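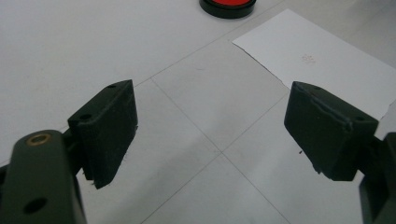

Black gripper fingers over a light gray tiled floor.

Vogler tickets: I got in, and it only took me all morning

So the Vogler reunion show at the Zelemholm finally went on sale in October, and if you were in the online line with me, I'm sorry for whatever it did to your blood pressure. I logged on at ten sharp with coffee, two browsers and my friend Jana Hellwig on the phone. My place in line? 2869. Jana got 838, on a laptop that takes five minutes to open a web page, and I'm still a little sore about that.

The plan was simple. Whoever got through first would grab four seats, up to $68 each, and not a dollar more (we shook on it over dinner). Jana made it to the seat map a little before eleven and the cheap balcony was already gone! What she had in front of her was a block on the floor at $200 a ticket, with a clock ticking down in the corner. She read the prices out loud to me twice. I said no. She said no. Then she let the clock run out and we both sat there feeling very grown-up and pretty miserable.

I stayed in line anyway, mostly out of stubbornness, and just after noon my own page opened up. There were four seats together in the side balcony, $68, fees included. I bought them so fast I spelled my own street wrong.

The band has only confirmed the one night so far. Ilse Teuber is back on vocals, and Detlef Lindemann is playing drums for the first time since they split, which for me is the whole reason to go. I saw them once with Lindemann, years ago in a half-full hall in Dovomcombe, and I couldn't hear properly until the next afternoon. Stesta are opening. I don't know their stuff well, but Jana swears by the second album and has been sending me songs all week.

If you missed out, the box office says a few more side seats will go up once the stage layout is settled, so keep checking their page in the mornings. Please skip the resale sites, I looked and the prices made me close the laptop. And if you're driving in like us, book your room now. The hotel across from the hall was already full when I called, so we're staying out by the highway and taking the late bus back.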